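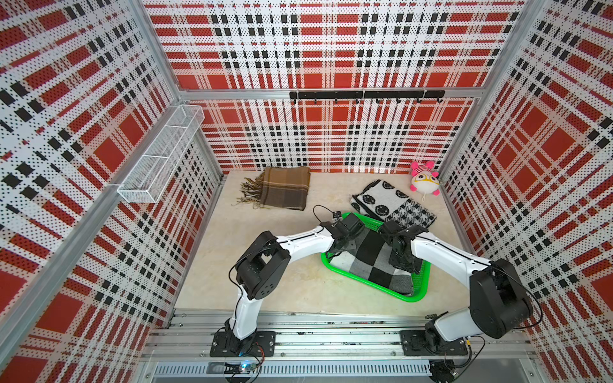
Two-arm folding cell on the returns bench, what happens to the bench staff?
Posted in Workplace Automation, 5/18/22

Skolitz

We handle textile returns: scarves, tea towels, small blankets, the odd soft toy. At present a person takes each item out of the bag, checks it, folds it and puts it in a tray. Management wants two arms at one bench to take over the folding and traying. The quoted rate is 200 items a shift. A good folder here does 600, so I don't see where the saving is. Has anyone run a cell like this alongside people? I'm mainly after what changed in the job and whether the pay grade moved with it. I'm the health and safety rep, not an engineer.

Rendetel

We put in 2 cells in February, in a linen hire business. Points in no particular order.

Rate is the wrong figure to compare. Ours run through the evening with one person watching both, so look at labour hours per tray over the full day.

The work changed more than the headcount did. Folders became tenders. A tender loads items, clears misgrips and re-squares anything that comes out crooked. Fringes and tassels are the worst for misgrips. Anything with a bold check is easy for a person to square up by eye, but our system took weeks of tuning on it.

Wrist strain complaints dropped. Neck and eye complaints went up, as tenders stand and watch for long stretches. We now rotate every 2 hours – ask for that in writing before the trial starts.

The grade did not move until we had the position description rewritten. Get a copy of the draft early. Ours said "monitors equipment" and left out fault clearing, and fault clearing is most of the skill.

Also check who is allowed inside the enclosure and how the arms are isolated first. Our supplier's manual was vague on it and we wrote our own lockout procedure.

Nosis

depends on the award or agreement you're under. talk to your union

Shahbazi

Agree with Rendetel on the position description. I'd add training hours. Ours were done in unpaid breaks for the first fortnight and it took a grievance to get them back – keep a log from day one.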